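Last updated: Thursday, July 22, 2021

I have read the Gako house rules for simulated grasping twice now, all 79 of them, and I'd say 11 are about robots. The rest are about file names, and who is allowed to change the table.

The table, it turns out in rule 13, is sacred. Back in March I made mine a slightly nicer brown and a week of runs had to be thrown out. I maintain it was a very nice brown.

The rule I do like is the one we lifted from Mallell: every episode starts with the fingers open and nothing between them. It sounds too dull to write down. Then you inherit a folder where half the runs begin mid-pinch, and you would happily have it embroidered on a cushion.
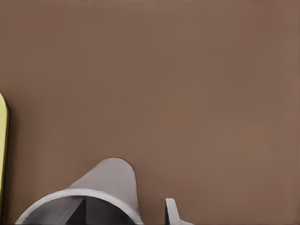 Wrist view in the simulator, fingers apart, bare table between them. The yellow thing at left is mostly out of view.

Pratov has a stricter version, where the target must be fully in view before the arm may move. I'm against it. A real arm spends plenty of its life looking at the wrong bit of table, and I'd like the policy to have met that situation before we let it near the Ghasemi bench, where things cost money.

So I've proposed rule 80 -- a partial view is fine, just tag it. It has been under review for over 2 weeks. I'm told the file name was wrong.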